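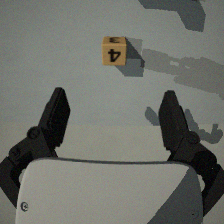 Nii Essien
Technical writer, bench instruments, Plilent

Section 4: Setting quiescent current on the Tadelard headphone amplifier

Applies to main boards with serial number 1811 and later. Earlier boards have a single-turn trimmer and are covered in the supplement by Hae-won Ki. Revised 7/27/20.

4.1 Before you start

You will need a digital multimeter that resolves 0.1 mV, an insulated trimming tool, two clip leads and a pair of dummy loads. Do not use headphones as the load. The offset during adjustment can be high enough to damage a driver.

CAUTION: The reservoir capacitors hold charge after the power cord is removed. Wait until the amber LED beside the bridge rectifier is fully out before touching the board.

4.2 Preparing the board

1. Switch off at the rear panel and unplug the power cord.
2. Remove the lid screws and slide the lid toward the rear. The front lip is a tight fit in the extrusion.
3. Disconnect all input cables. Fit the shorting plugs to both input sockets.
4. Connect the dummy loads to the output terminals.
5. Turn RV2 (left) and RV3 (right) fully counter-clockwise. These are multi-turn trimmers with no hard stop. A faint click is felt at the end of travel.

Note: RV1 sets the DC offset of the input stage and is sealed with green lacquer. Leave it alone at this stage. Offset is dealt with in Section 5.

4.3 Adjusting the left channel

1. Set the multimeter to its lowest DC voltage range and clip it across TP4 and TP5. Neither point is at ground potential. Do not let the clips touch the heat sink.
2. Plug in the cord and switch on. The reading should be under 2 mV. If it is higher, switch off and go to 4.5.
3. Turn RV2 slowly clockwise until the meter reads 40 mV. Nothing will register for the first several turns.
4. Leave the unit on with the lid resting in place, the meter leads brought out through the side vent. The reading will drift upward as the heat sink warms.
5. When the reading has settled, trim back to 40 mV.

4.4 Adjusting the right channel

Switch off, move the clips to TP6 and TP7, and repeat 4.3 using RV3. Recheck the left channel afterward. The output devices share a heat sink, and a small final correction is normal.

4.5 Fault conditions

Reading high with trimmer at minimum: check that Q9 is seated flat against the heat sink with its mica washer in place.

Reading stays at zero: check fuse F2, then the solder joints on the trimmer.

Reading climbs without settling: switch off at once. Replace Q9 and inspect R109 for discolouration before applying power again.

4.6 Closing up

Switch off, wait for the amber LED, remove the clips and shorting plugs, and refit the lid. Record both final readings on the card inside the rear panel.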